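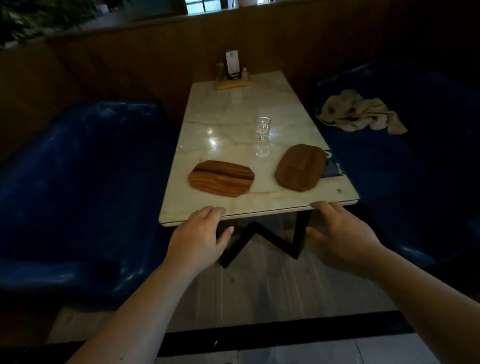
How long should I let a new countertop sealer cure before I put it back to work?

Posted by Usha Iyengar, 2023-04-13

So we finally resealed the marble on our little breakfast counter last night. I used the Jemness water-based stuff because that's what the store had, two coats, wiped off the extra after each one. The bottle says "allow to cure fully before use" and then gives no number anywhere, and the fold-out sheet inside the lid is all safety warnings. My family wants the toaster and the coffee things back where they belong and I'm holding them off as best I can. How long do I really have to wait? Also, is there a way to tell when it's ready, or do I just go by the clock?

Friederike Stüber

Give it a full day before anything wet or oily goes near it, and a couple of days if your kitchen runs cold or damp. You can set dry stuff down sooner than that. I put my bread box back the same evening once and it was fine, but I wouldn't do it with a coffee maker, which always ends up dribbling down the side (mine does, anyway).

As for telling when it's ready, I do the water drop test. Put a few drops of plain water in a spot you don't care about much, walk away for fifteen minutes, then blot it up and look. If the stone underneath went darker, water is getting in and you need either more time or another coat. If it looks the same as the stone next to it, you're good to go! Do it in more than one place, especially by the sink, where the old sealer wears off first.

One thing people get mixed up about - sealer helps with stains, it does nothing for etching. Lemon juice or vinegar will still leave a dull mark on marble no matter how many coats you put down, because that's the acid eating the surface. So keep using a cutting board and wipe up salad dressing right away. I learned this with half a grapefruit and I still see that ring every morning.

If you've got a cloudy film this morning, that's leftover sealer that dried on top. Put a little fresh sealer on a cloth, rub the hazy part for a minute to loosen it, and buff it off with a dry towel. Try a small corner first. Then start your waiting over for that patch, sorry.

Elango Pinto

I never wait and never had a problem. Mine is granite though.

Krishnamoorthy Nair

Agree with Friederike on most of it. I'd add that you should check whether the marble is polished or honed. Ours in the back hall is honed and it drank up the first coat like it was nothing, and the polished piece in the bathroom hardly took any. Polished stone is the one where you get that film, so go light next time and don't let it sit past whatever the bottle says for wiping.

For sanding marks or old etch rings, I've used a 2000 grit pad and then a 3000, wet, with very little pressure, and then polishing powder after. It takes forever and you have to seal again when you're done. If the spot is bigger than your palm, I'd get a stone person out for it. I paid 381 dollars for the bathroom and I was mad about it for a week, but it does look nice.

And call the number on the bottle. They may just tell you the hours over the phone. Skip the all-purpose spray while you wait, too. A damp cloth with a drop of dish soap is plenty once it's cured, and dry it after so you don't get water spots.

Usha Iyengar

Thank you all! Did the drops by the sink and one of them left a dark spot, so the toaster stays in the dining room till tomorrow. It's polished, I think? Going to go look at it with a flashlight.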